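# Open day at Eltdale, 06/09/2022

I'd been meaning to get out to Eltdale all through August, and then the invite from Wyn Price landed in my inbox and that settled it. Doors at ten, coffee in the lobby, wear flat shoes. I can do all of that!

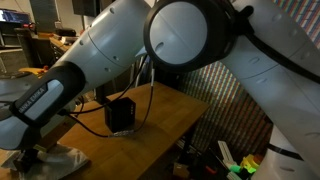

I went mostly for the tables, I'll admit. I've been fixing up my own dining table since spring (badly), so any place that says "come and look at our workroom furniture" has my attention. I have a real soft spot for a warm orange-brown wood finish with a bit of shine to it, the kind where you can still make out the grain if you get down at the right angle. I got down at the right angle a lot. Edivaldo Frota, who was leading our group, was very patient about it.

The tour was supposed to take 70 minutes and ran well over, mainly thanks to questions. There were seven of us in the group, and Maxence Pons had brought a notebook and wanted to know about every oil and every sanding grade. I copied down half of what he copied down. The short version, if you're doing this at home: thin coats, a full day between them, and go easy on the front edge, where everyone's sleeves end up rubbing.

Room 302 was my favorite. It's up a flight of stairs that smells like floor polish and it's where they try out tabletops before sending them on to Correa, their sister shop across town. Edivaldo told us a top gets used like any other workbench for 20 days and then they look it over for rings and scratches. I asked if they ever get attached to one and want to keep it. "Every time," he said, and then moved us along pretty quickly.

Lunch was sandwiches and a very good potato salad (Cleiton Figueiredo's mother's recipe, and no, he wouldn't share it). I sat with Cleiton Holanda, so yes, two Cleitons at one table, and it got confusing every time somebody wanted the mustard. He gets his benches through a rental outfit called Udirent and was trying to work out whether buying would be cheaper. We did sums on a napkin and didn't get anywhere.

The afternoon talk on the Trorus line of table oils was a little long for me, and the chairs were hard. I did come away with a free sample tin, though, and it's sitting on my kitchen counter while I work up the nerve to sand the whole top back to bare wood.

Parking is tight, by the way. Use the lot behind the building and go in by the side door, or you'll end up walking all the way around like I did.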